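Cleaning the Dining Chairs
28 Jun 2021

I finally got to the dining chairs this week. They had been on my list since January, when I wrote the post about refinishing the table, and I kept finding other things to do first.
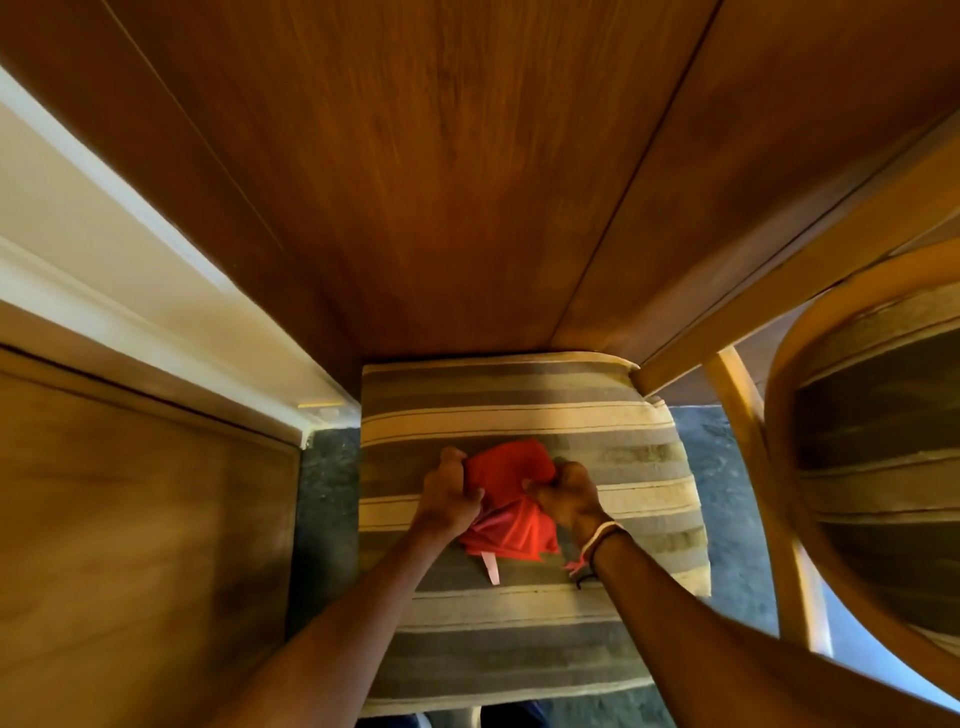 What I started with

The chairs came from a secondhand place called Panicker, out past the rail yard. I paid $178 for the set, plus $13 for a bag of felt pads to go under the legs. The cushions are striped, cream and beige with gray and taupe, and there is cream piping on the front edge. I like the stripes. They go with the orange-brown wood of the table, and they hide crumbs pretty well, maybe too well.

They are flatter than they used to be. We eat every meal at that table and I also work there most mornings, so my own chair has had the worst of it. I looked up what new cushions would cost and the closest match I found was $193 before shipping. That was more than I paid for the chairs, so I decided to clean these and live with them.

What I used

A vacuum with the small brush end, a bowl of lukewarm water, a little Brusto fabric soap, and a red cloth. I know people say to use a white cloth on light fabric so the dye can't come off on it. The red one has been through the wash more times than I can remember and I tested it on the back of a cushion before I started. If yours is new, use a white one.

How I did it

Vacuum first. I did the tops, then ran the brush along the piping, where most of the crumbs were. I found a lot of rice.

Then I mixed the soap, one small capful to the bowl, and wrung the cloth out hard. The first time I cleaned these cushions, a couple of years ago, I had the cloth too wet and the seat took two days to dry and smelled like a basement. Now I wring it, and then I wring it again.

I wipe along the stripes, front to back on the piping, and I keep both hands on the cloth so it doesn't slide around. For spots I fold the cloth over a finger and go in small circles from the outside in. Then a second pass with plain water to get the soap out.

Each chair took longer than I planned. I did them with the chairs partly under the table, which is hard on the back - next time I'll pull them out into the middle of the room.

The spots

Coffee came out. Something that I think was soy sauce got lighter but is still there if you know where to look. There's an ink line on one seat that I have given up on. That chair goes against the wall.

Still to do

The underside of the table needs a wipe too. I only notice it when I'm down at chair height, and then I forget about it as soon as I stand up. I also want to put the felt pads back on, the last ones wore off over the winter and the floor is starting to show it.

A reader asked after the January post whether I would use the Triltora spray on the cushions to keep stains off. I haven't tried it. If I do, it will be on the chair with the ink.

Next post will probably be the hallway closet, or the trip up to Drondumby if I get the pictures sorted.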